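Luden method

The Luden method is a procedure for teaching mobile robots to pick groceries from open display racks. It combines demonstrations given by a human operator with a correction stage in which the operator takes over only when the robot's planned grasp falls below a set confidence value. It was developed by Şengül Kılıçarslan and Imad Shboul and takes its name from the first test site.

Background

Earlier work on shelf picking mostly used boxed goods, whose flat sides and printed labels make them easy to separate. Fresh produce is harder. Items of one kind differ in shape, lie against each other and are often stocked at an angle. The Luden method was designed for this case and uses artificial fruit and vegetables, so that trials can be repeated without spoilage.
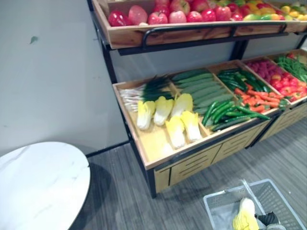

Dirnlow Group for Robot Manipulation

Produce in the test layout is sorted by kind into wooden trays on two levels. Long items such as cucumbers and carrots lie diagonally side by side, while apples are packed closely in a row. Halved napa cabbages are placed with the cut face up. A typical task names one kind of item, which is to be moved from the rack to a shopping basket.

Procedure

Training has 2 stages. In the first, an operator records 480 demonstrations covering all kinds of produce in the layout. A policy is trained on head camera images and joint positions. In the second, the policy runs on its own and the operator corrects it when asked. Corrected segments are added to the training set with a higher weight, and the policy is retrained after each session. The published version used 6 sessions.

Results

In the main evaluation the policy completed 404 of 480 trials. Most failures involved slender items, where the gripper closed on more than one chilli or bean. Cabbage halves were seldom dropped but were sometimes turned over during placement.

Limitations

The method assumes that each kind of produce stays in its own compartment. Kılıçarslan and Shboul did not test mixed trays or real produce, which bruises and varies in weight. A later study at Blöndal reported lower success when the rack was moved between sessions.

See also

Zestilura (produce grasping benchmark)
Imitation learning
Bin picking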